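Put a Shallow Basket to Work

By Tamunoemi Okafor
7/12/19

Print this page | E-mail to a friend

Most kitchens have a basket in them somewhere. It held a gift of fruit, or rolls at a holiday dinner, and then it went on top of the refrigerator and collected dust. A shallow rectangular one is worth bringing down. It fits a shelf better than a round basket does, and you can see everything in it without digging.

Start by measuring. Write down the width and depth of the shelf or drawer where you want the basket to live, and measure the basket across the top rim, not the bottom. The sides of most baskets slant outward, so the top is the widest part. Leave a finger's width on each side or you will scrape your knuckles every time you pull it out.

Next, clean it. Take it outside, turn it over and tap the bottom with the flat of your hand. Crumbs get down between the ribs and stay there through any amount of wiping. After that, go over it with a dry paintbrush, the 2-inch kind sold for trim. A vacuum with the brush attachment also works, but keep it on low if the weave is natural and getting old.

What you do after that depends on the material. Natural willow and rattan can be wiped with a damp cloth and a drop of dish soap, then dried in the shade. Don't soak them. Synthetic rattan can go in the sink under warm running water. If you aren't certain which one you have, look at a cut end on the underside. Plastic strands look the same all the way through, and natural ones show a grain. If you still can't tell, treat it as natural. 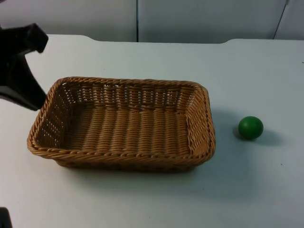

Once it is dry, decide on one job for it and keep to that job. A basket with no assigned use turns into a place for mail, dead batteries and rubber bands within a week. These are the uses that have held up in my house:

Bread and rolls. Line the basket with a clean dish towel and fold the corners over the top. Shake the towel out over the sink each evening.

Onions and garlic. An open weave lets air through, which onions need. Skip the liner, and set the basket on a tray to catch the skins. Keep potatoes somewhere else, as the two spoil faster together.

Packets. Taco seasoning, gravy mix, yeast and gelatin all stand on edge in a shallow basket like cards in a file. Put the oldest ones in front.

Napkins and place mats. Lay them flat with the everyday ones on top. This is the one I use most. The basket goes from the shelf to the table and back, and whoever is setting the table carries it.

Small things fall through an open weave. For tea bags or clips, cut a piece of shelf liner to fit the floor of the basket. Trace the bottom of the basket onto paper first, round off the corners, and use the paper as your pattern. Cut it slightly small. A liner that is too big will buckle in the middle.

If the basket slides on the shelf, put 4 small felt or rubber pads underneath, one near each corner. Stick-on pads don't hold well on a woven surface. I sew mine on with a few stitches of heavy thread, and they have lasted through two moves.

Lift a loaded basket from underneath. The braid around the rim is usually the first part to come loose, and pulling on it with one hand is what does it. If a strand has already popped out, dab white glue on the end, tuck it back in with a butter knife and hold it with a clothespin overnight. For synthetic strands use a clear glue made for plastics.

A reader, Suleiman Idahosa, wrote in October to ask about a musty smell in a basket that had been stored in a basement. Set it outdoors in dry weather for an afternoon. Then put it in a large paper bag with an open dish of baking soda, fold the top down, and leave it for several days. Repeat once if you need to. Should it still smell after the second round, use it in the garage for gloves and string.

Dust the basket when you dust the shelf, and turn it end for end now and then if it sits near a window so that it fades evenly.

Print this page | E-mail to a friend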